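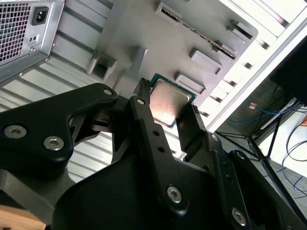
Thanks for reposting the draft handling rules, I was about to go digging for them. I've read all of it twice now and my big worry is section 3, the one on how a gripper is allowed to hold a bare part. The draft says "by the edges" and then just moves on, as if everybody means the same thing by that! With a processor I think the edges have to mean the thin green rim and the sides of the package, with the metal lid facing out where people can see it and the fingertips staying off the underside. Our black two-finger setup pinches the chip at its sides on the way into the case, and even so there's the power supply, a ribbed panel and a bunch of cables all within reach of a bad move. So I'd like the rule to talk about the path too, and what the arm is allowed to pass over while it's carrying something.

Somebody wrote earlier:

> I don't see why we need a separate force limit for
> small parts. The Preltari guide already gives one
> number for the whole cell and we've been fine with
> it. If every part gets its own line, the sheet by
> the machine is going to be ten pages long and people
> will quit reading it. Also, can we please settle
> whether grounding gets checked per shift or per job?

I get the ten pages thing, I really do (our sheet at Cukunley is already two sides and the back is mostly coffee). But one number for the whole cell was written with brackets and drives in mind, and a limit that's fine for a drive is way too much for a bare chip. What we do is keep three classes: bare parts, boards, everything else. Three lines on the sheet, and the program has to name the class before it will close the fingers. It took an afternoon to set up and I'd happily see it in the rules.

On grounding, per job, please. We went per shift until February and then found a loose strap after 33 jobs had gone through on it. All 33 had to be pulled and tested again, which ate most of a week. The check itself is quick, you're standing there anyway.

Two smaller things while I'm at it. The Falcão folks asked for a line saying the case has to be unplugged before the arm goes in. Yes! Put it at the top, in big letters. And the draft says finger screws get looked at every 300 cycles but the table in the back says 560. Pick one. I vote 300, those little ones near the tips do work loose.

I can write up the class wording and send it to the list if no one at Colatside has started on it already. Shout if you have.

2 replies | 0 shares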